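Home Manuals Grippers Downloads Contact
Search this manual Go

4. Comparing fingertips with the wrist camera

Use this section when you have the standard Mirance fingers and want to try the Pešek padded tips on the same arm. Run both sets against the same object, with the same controller settings.

4.1 Stop the arm and wait for the controller to show HOLD.
4.2 Fit the first set of fingers. Tighten each screw by hand, then a quarter turn with the key.
4.3 Load the profile TINDNESS-300 and set the closing force to 26.
4.4 Jog the wrist in low, beside the object, until a finger shows in a lower corner of the camera view.

CAUTION: Keep hands clear of the fingers while jogging. The force limit does not apply to wrist movement.

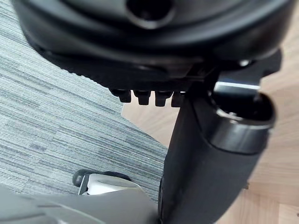

Photo: Omid Shojaei / Brudance

4.5 Check that the finger and the part you mean to approach are both in view. On dark plastic, look for an edge or a rim that catches the light. A black column under a black housing can be hard to pick out on a small screen.
4.6 If bright metal shows as a plain white patch, lower the exposure one step and look again.
4.7 Save the view, then close the fingers at slow speed. Write down the closing width.
4.8 Open the fingers, back the wrist away and repeat from 4.1 with the second set.

Note: Error 331 means the profile and the fitted fingers do not match. Reload the profile before going on.

Note: Blur on the nearest finger is normal. Do not refocus the lens between sets.

Page revised 8/4/24
Shares 4 Comments 0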